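Über uns

Himcombe prüft und bereitet gebrauchte Kopfhörer auf. Der Betrieb wurde von Isabelle Carrier und Radka Kelmendi gegründet und arbeitet mit acht Beschäftigten für Schulen, Sprachlabore und Bibliotheken. Im vergangenen Geschäftsjahr gingen 1.044 Kopfhörer ein, 706 davon wurden an die Auftraggeber zurückgeliefert. Die übrigen dienen als Ersatzteilspender oder werden der Verwertung zugeführt.

Eingang und Sortierung

Angenommen werden kabelgebundene Modelle mit Kopfbügel, für Erwachsene wie für Kinder. Die Sortierung erfolgt nach Bauform, Bügelgröße und Anschluss.
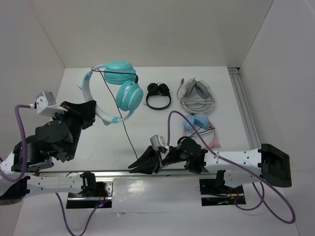

Geräte mit fest angeschlossenem und mit steckbarem Kabel werden getrennt geführt, da sich der Aufwand beim Kabeltausch deutlich unterscheidet. Jeder Kopfhörer erhält eine Laufnummer, unter der Befund und ausgeführte Arbeiten abgelegt werden.

Prüfung

Die Verantwortung für die Prüfung liegt bei Vlasta Nedeljković. Der Prüfablauf in der Fassung vom 12.04.2021 umfasst:

1. Sichtprüfung von Bügel, Verstellung und Ohrmuscheln. Risse im Bügel führen zum Ausschluss.

2. Kabel und Stecker. Das Kabel wird entwirrt, auf Knickstellen kontrolliert und unter leichter Bewegung auf Durchgang gemessen. Bei Kinderkopfhörern mit Aufsätzen, etwa Katzenohren, wird zusätzlich deren fester Sitz am Bügel geprüft. 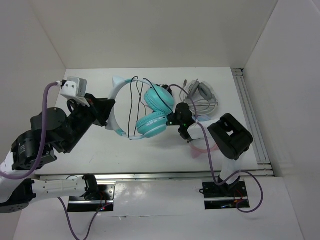
3. Hörprobe links und rechts, Vergleich der Pegel beider Seiten.

4. Reinigung und Austausch verschlissener Polster.

Ansprechpartnerinnen

Aufträge und Abholung: Uzma Malik
Ersatzteile und Polster: Biljana Todorova

Die Anlieferung erfolgt nach Voranmeldung. Auf ausgeführte Reparaturen gewähren wir 2 Jahre Garantie, ausgenommen Polster.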